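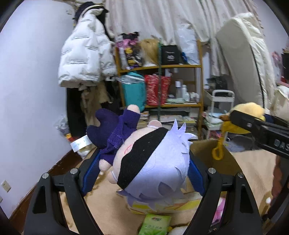 14/07/2020

Up before six again. Finished marking the last of the loops worksheets while the kettle boiled, then put them all in one folder so I can stop thinking about them until the autumn.

The after-school coding club is going ahead, though on screens for the first half at least. I had the email from the library at Trasisero this morning. They have 20 old laptops we can lend out, and they want a list of families by the end of the month. Half of them won't run the block editor properly. I tried one last week and it took so long to open that I hung out a load of washing and came back to the loading bar.

Spent most of the morning on the first four sessions. Last December I started the beginners on variables straight away and lost several of them by the second week. This time I want them to make something move in the first ten minutes. A cat across a screen, a ball, anything. Variables can wait until they want to keep score, and then they'll ask for them.

Wrote out session one twice. The first version had far too much of me talking. The second has one page of instructions and a small program with a mistake in it for them to find. I think the mistake is the better half of the lesson. When I learnt, on a machine from my uncle in Escobar, I typed listings out of magazines and most of what I picked up came from hunting for the line I'd got wrong.

Lunch was soup and the end of the loaf.

Rang Jairo Flores in the afternoon about the older group. I'd like to move them on to typed code and he isn't sure.

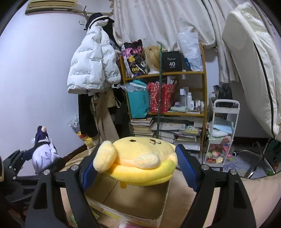 Jairo said that they'd be fine with the typing but would hate the error messages, and that I should give them a whole session on reading those before anything else. He also thinks an hour is too long on a video call and wants 50 minutes with a break in the middle. I said I'd try it. He has run the Vokolham group for longer than I've had mine, and his lot do stay.

We didn't agree about Wuma. He likes it for homework as it marks the exercises for you. I find it gives away the answer after two wrong tries, so the children learn to get it wrong twice. We left it there and will each do our own thing.

Money: 600 in the pot from the spring grant, and 386 of that should go on headsets and postage for the laptops. The rest I'll hold back for replacement chargers — there were never enough, even when everything stayed in one room.

Still to do: permission letter, list of families, test session one on the slowest laptop. Need to ask the library who has the admin password. Rain from four o'clock on. Bed early.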